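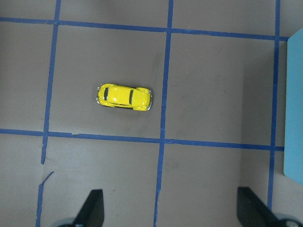

장난감 자동차를 좋아하는 어른으로 산다는 건 늘 주차 문제에 시달린다는 뜻이다. 책장 위, 창틀, 전자레인지 위, 심지어 욕실 선반까지. 우리 집에서는 어디든 조금만 평평하면 차가 서 있다. 그중에서도 내가 제일 아끼는 건 등이 동그란 노란 차다. 지붕 선이 볼록하게 넘어가고 펜더가 통통하게 부풀어 오른 그 모양 말이다. 앞뒤로 은색 범퍼가 달려 있어서 불빛 아래 두면 반짝하고 빛나는데, 나는 이게 그렇게 좋다. 비싼 차도 아니고 귀한 차도 아니다. 그냥 볼 때마다 기분이 좋아진다!

그런데 이 귀여운 차한테 달릴 길이 없다는 게 늘 마음에 걸렸다. 가게에서 파는 도로 매트도 써 봤다. 알록달록한 소방서와 병원과 오리 연못이 그려진 그것 말이다. 나쁘지는 않은데 며칠 가지고 놀면 동네가 금방 뻔해진다. 병원은 언제나 병원이고 오리는 언제나 그 자리에 있다. 우리 조카는 소방서 앞에 국숫집을 차리고 싶어 했는데, 인쇄된 잔디밭 위에 국숫집을 차리는 일이 생각보다 어려웠다(조카 말로는 잔디가 국수에 들어간다고 했다).

그래서 시작한 것이 테이프 동네다. 재료는 정말 별것 없다. 넓은 탁자에 크라프트지를 깔고, 그 위에 파란 마스킹 테이프를 가로세로로 붙인다. 그러면 끝이다. 네모 칸이 줄줄이 생기고, 칸마다 뭐든 될 수 있다. 테이프를 길로 봐도 되고, 담장으로 봐도 되고, 강이라고 우겨도 된다. 지난 October, 그러니까 가을 한가운데인 10월에 우리 집 식탁에 처음 깔았을 때는 테이프가 전부 운하였다. 노란 차는 그날 하루 종일 배였다.

종이는 두꺼운 쪽이 낫다. 나는 집 근처 포장재 가게 Bredmont에서 두루마리로 사 온다. 포장용이라 질기고, 차를 세게 밀어도 잘 안 찢어진다. 두루마리에서 막 풀어 낸 종이는 끝이 자꾸 말려 올라가는데, 하룻밤 뒤집어서 책으로 눌러 두면 얌전해진다. 나는 Morkus에서 나온 두꺼운 공구 카탈로그를 쓴다. 306쪽짜리라 누르는 데는 이만한 게 없다. 읽은 적은 한 번도 없다.

테이프는 반드시 페인트칠할 때 쓰는 파란 것으로 한다. 투명 테이프는 떼는 순간 종이 껍질까지 벗겨 가고, 천 테이프는 너무 두꺼워서 작은 차가 넘어갈 때마다 덜컹거린다. 덜컹거리는 게 좋다면 그것대로 과속 방지턱이 되긴 한다. 처음 식탁에 깔았을 때 나는 테이프를 11미터나 썼다. 다 붙이고 나서 저녁을 먹을 데가 없다는 걸 깨달았고, 우리는 거실 바닥에서 볶음밥을 먹었다.

칸의 크기는 가진 차 가운데 제일 긴 차에 맞추는 걸 권하고 싶다. 칸 안에서 차를 돌릴 여유가 있어야 놀이가 된다. 꽉 끼는 칸은 주차장으로는 훌륭한데 동네로는 숨이 막힌다. 나는 자를 쓰지 않는다. 첫 줄만 탁자 모서리에 맞춰 붙이고, 다음 줄부터는 손바닥을 쫙 펴서 간격을 잡는다. 조카가 붙이면 조카 손바닥만 한 칸이 나오고 내가 붙이면 내 손바닥만 한 칸이 나오니까, 둘이 양쪽 끝에서 시작하면 가운데쯤에서 동네의 축척이 이상해진다. 그 구역은 구시가지라고 부르기로 했다.

칸을 다 만들고 나면 제일 재미있는 순간이 온다. 펜을 드는 것이다. 마커로 종이에 바로 그린다. 골목이든 호수든 고양이든 상관없다. 크라프트지의 갈색 위에 검은 선이 올라가면 뭘 그려도 제법 그럴듯해 보인다. 꼬불꼬불한 선 하나만 그어 놔도 누군가는 꼭 그게 뭐냐고 묻고, 그 대답에서 놀이가 시작된다. 뱀이라고 하면 그날은 뱀 피하기 놀이가 되고, 국수라고 하면 드디어 국숫집이 문을 여는 거다.

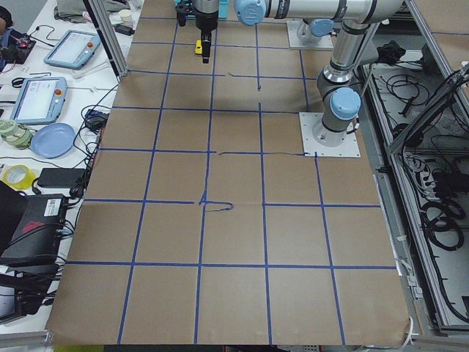
저희 집은 펜을 절대 안 줘요, 하고 한 독자가 편지를 보내왔다. 펜을 주는 순간 자동차 놀이가 그림 그리기로 바뀌어 버리고, 차들은 식탁 밑으로 밀려난다는 것이다. 대신 이 집에서는 색종이를 칸에 맞게 잘라서 올려놓는다고 했다. 초록은 공원, 하양은 눈밭, 빨강은 용암. 싫증 나면 걷어 내고 다시 깔면 되니까 동네가 하루에도 몇 번씩 바뀐다고. 편지 끝에는 용암 칸이 너무 인기가 많아서 빨간 색종이만 따로 사야 한다는 하소연이 붙어 있었다.

읽자마자 무릎을 쳤다. 당장 색종이를 사다가 해 봤는데 과연 좋았다. 다만 우리 집에서는 창문을 열면 공원이 날아갔다. 그래서 지금은 두 방식을 섞는다. 큰 것은 색종이로 깔고 작은 것은 펜으로 그린다. 색종이 뒤에는 테이프를 동그랗게 말아 살짝 붙여 둔다.

이쯤에서 놀이법도 몇 가지 적어 둔다. 우리가 제일 자주 하는 건 ‘이사 가기’다. 각자 차 한 대를 골라 제일 가장자리 칸에 세운다. 주사위를 굴려 나온 수만큼 칸을 옮기고, 멈춘 칸에서는 그 칸이 뭐 하는 곳인지 한마디로 정해야 한다. 빵집, 목욕탕, 괴물네 집. 한 번 정하면 그날은 바꿀 수 없다. 맞은편 가장자리에 먼저 도착하면 이기는 건데, 이기는 데 관심 있는 사람은 우리 집에 나밖에 없는 것 같다. 조카는 괴물네 집에서 차를 마시느라 늘 꼴찌다.

어른끼리 할 때는 ‘눈 감고 주차’가 최고다. 한 사람이 눈을 감고 차를 밀고, 다른 사람이 말로만 길을 알려 준다. 조금 왼쪽, 아니 네 왼쪽 말고 차의 왼쪽, 하다 보면 멀쩡하던 친구 사이에 금이 간다. 세 번 안에 칸 안에 들어가면 성공이고, 바퀴가 테이프에 닿으면 처음부터 다시 한다. 나는 이 놀이에서 Diltberg의 작은 견인차를 쓴다. 바퀴가 뻑뻑해서 멀리 굴러가지 않으니까 훨씬 유리하다. (이 대목을 우리 식구들이 읽지 않기를 바란다.)

혼자서도 잘 논다. 라디오를 틀어 놓고 차를 칸마다 한 대씩 색깔별로 세웠다가, 크기별로 다시 세웠다가, 마음에 드는 순서로 또 세운다. 누가 보면 뭐 하냐고 하겠지만 이게 참 편안하다. 그러다 보면 잊고 있던 차가 다시 눈에 들어온다. 문짝 한쪽이 없는 Mallet 승합차는 오랫동안 상자 바닥에 있었는데, 이제는 당당하게 큰길가에 자리를 잡았다. 우리 동네에서 유일한 환기 잘되는 차다.

그나저나 테이프 동네를 깔아 보면 다들 똑같은 걸 걱정한다. 선이 안 반듯하다는 거다. 내 친구들도 하나같이 테이프를 붙였다 뗐다 하면서 한숨을 쉬었다. 나는 이 한숨에 대해 할 말이 좀 많다.
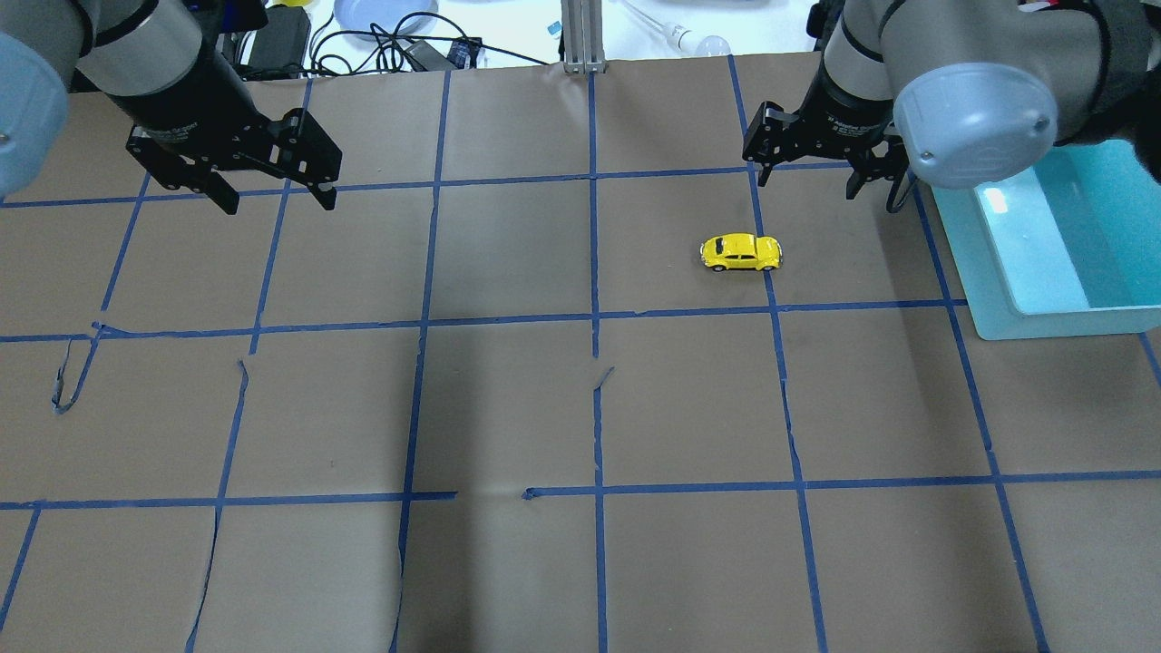
글 · 그웨나엘 풀랭(Gwenaël Poulain)
2018년 6월 23일

삐뚤어도 된다! 손으로 붙인 테이프는 원래 휘고, 물결치고, 어디선가는 꼭 만나지 못하고 끊긴다. 끊긴 데가 있으면 나는 그냥 둔다. 공사 구간이라고 하면 되고, 아이들은 공사 구간을 정말 좋아한다. 테이프 끝이 도르르 말려서 고리처럼 일어난 곳도 마찬가지다. 납작하게 눌러 붙이기 전에 작은 차를 그 밑으로 한번 지나가게 해 보길. 터널이 따로 없다. 교차하는 자리에 조그맣게 들뜬 테이프 조각은 표지판으로 쓴다.

종이 주름은 조금 이야기가 다르다. 자잘한 주름은 놔둬도 되는데, 긴 접힌 자국이나 종이 두 장이 맞닿는 자리는 바퀴가 걸릴 수 있다. 나는 종이를 깔기 전에 접힌 선을 숟가락 뒷면으로 몇 번 문지른다. 두 장을 이어 붙여야 할 때는 뒷면에 테이프를 대고 앞면은 건드리지 않는다. 그래도 턱이 남으면 그쪽은 산악 지대로 지정한다. 우리 동네 산악 지대에는 트럭만 들어갈 수 있다.

테이프끼리 겹치는 자리는 손톱으로 꾹 눌러 준다. 귀찮아서 건너뛰면 다음 날 아침에 여기저기 일어나 있다. 특히 햇빛이 드는 창가 탁자가 그렇다. 나는 길이를 넉넉하게 끊어서 종이 밖으로 조금 넘긴 다음, 남는 부분을 탁자 옆면으로 접어 내린다. 이러면 종이까지 같이 고정돼서 따로 집게를 쓸 일이 없다. 원목 탁자라면 며칠씩 붙여 두지는 말고, 안 보이는 구석에 먼저 한 조각 붙여 보고 시작하길 권한다.

치우는 이야기도 해야겠다. 가장 좋은 방법은 통째로 마는 것이다. 테이프를 떼지 않고 종이째 돌돌 말아서 고무줄을 끼우면 동네가 그대로 보관된다. 테이프가 바깥쪽으로 오게 말아야 나중에 펼쳤을 때 덜 운다. 나는 두루마리 끝에 동네 이름을 써 둔다. 지금 옷장에는 ‘운하 마을’과 ‘국수시’가 나란히 서 있고, 코트를 꺼낼 때마다 둘 중 하나가 내 발등으로 쓰러진다.

차들은 마른 헝겊으로 바퀴를 한번 닦아 준다. 테이프의 끈끈이가 바퀴에 묻으면 먼지가 붙고, 먼지가 붙으면 잘 안 굴러간다. 면봉에 식용유를 아주 조금 묻혀 문지르면 대개 떨어진다. 칠이 된 몸통에는 기름이 닿지 않게 하고, 다 닦은 다음엔 키친타월 위에 줄 세워 둔다.

다음 주에는 조카가 놀러 온다. 이번에는 공항을 만들겠다고 벌써 전화로 통보를 받았다. 활주로를 내려면 가운데 칸들을 한 줄로 터야 하고, 그러면 빵집이 철거된다. 보상 문제로 지금 협상 중인데, 저쪽에서는 빨간 색종이 한 묶음을 요구하고 있다.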